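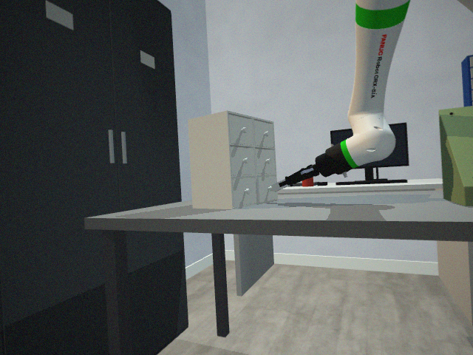
Drelix 16 is a matte surface film for cabinet and furniture fronts, supplied by Fendus on rolls for shops that press or wrap their own doors. It is made for flat panels with square or lightly rounded edges. Dark grays show handling marks sooner than pale ones, and on tall double doors with bar handles set side by side at the center seam, as on the charcoal-gray cabinet, most contact falls in a narrow strip along that seam. The film carries a hard topcoat over its full width, so no separate treatment is needed there.

Colors
Charcoal, slate, light gray, off-white. Charcoal and light gray are stock items. Slate and off-white are made to order.

Roll data
Width: 1,083 mm
Core: cardboard, closed ends
Backing: primed, suits water-based and hot-melt glue
Order codes: DX-113 (charcoal), DX-1716 (light gray)

Working notes
Store rolls lying flat in the original wrap. Bring them into the shop the day before use. Cut all fronts for one cabinet from the same roll and keep the arrow on the backing pointing the same way. Drill handle holes from the face side with a backing block clamped behind.

Cleaning
Damp cloth and mild soap. No scouring pads, wax or solvent.

Not for use on countertops or outdoor furniture.

Samples are sent on request from the Brinarico warehouse.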